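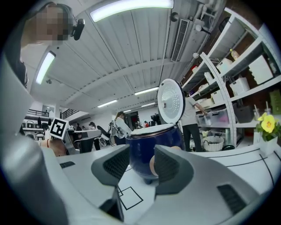 Édgar Carhuamaca objetó que la cifra no se sostenía: si Larusent había financiado 127 proyectos vecinales, el informe no podía dar por terminados 169. Lo dijo por teléfono, leyendo de corrido, y después quedó a la espera.

La redactora abrió el anexo C. La tabla tenía cuatro columnas: código, barrio, importe y estado. Sumó la última y obtuvo 169. Sumó los códigos únicos y obtuvo 127. La diferencia procedía de los proyectos divididos en fases, que la fundación Powell registraba como expedientes separados y el ayuntamiento como uno solo.

- Son expedientes, no proyectos - dijo ella.

- Entonces escríbalo.

Cambió el encabezado y añadió una nota al pie. El programa llevaba cinco años en marcha y tenía dos contabilidades desde el primero. El ayuntamiento de Sternatano aportaba la mitad de los fondos y pedía resultados por barrio; Powell aportaba la otra mitad y los pedía por desembolso. Harkwood, la consultora, cobraba por conciliar ambas series en un documento de cuarenta páginas con fotografías y un resumen ejecutivo.

Carhuamaca preguntó a continuación por el expediente 17.

El expediente 17 correspondía a una cubierta vegetal en la calle de los Curtidores. Importe concedido: 300 euros. Importe justificado: 300 euros. Estado: terminado. En el campo de observaciones, que admitía texto libre, la persona beneficiaria había escrito: «La lluvia ya no entra en el cuarto de mi madre». No figuraban metros cuadrados, ni especies plantadas, ni litros de agua retenidos. El formulario exigía al menos un indicador cuantitativo para dar el cierre por válido.

- Falta el indicador - dijo él -. O se completa o se retira.

- La solicitud es de junio y el plazo de subsanación venció hace semanas.

- Pues se retira.

Ella no contestó enseguida. Había visitado la cubierta durante el trabajo de campo. Recordaba una escalera de mano, un tablón atravesado y una capa de sustrato de ocho centímetros sobre lámina impermeable, con sedum en los bordes y hierba espontánea en el centro. Había medido el sustrato con una regla escolar. No había medido la superficie, pues la ficha de visita no lo pedía.

Buscó en el cuaderno. En la página de Curtidores había un croquis a lápiz con dos cotas: 4,2 y 3,5. Estaban escritas deprisa y sin unidad.

- Catorce metros cuadrados con siete - dijo.

- ¿Fuente?

- Observación directa.

Oyó teclear al otro lado. Carhuamaca tecleaba con dos dedos y repetía los números en voz baja. Le pidió que enviara el croquis escaneado, con firma y fecha, y que precisara si la superficie era bruta o neta de bordes. Ella contestó que bruta. Él dijo que la aceptaba como bruta.

Colgaron a las siete y diez. La redactora escribió «metros» junto a cada cota, firmó la hoja y puso la fecha: 2024-11-25. Después volvió al anexo C, fila 17, y rellenó la casilla vacía. El campo de observaciones estaba marcado para eliminarse en la versión pública. Quitó la marca, guardó el archivo con un número de versión nuevo y lo envió a las dos direcciones.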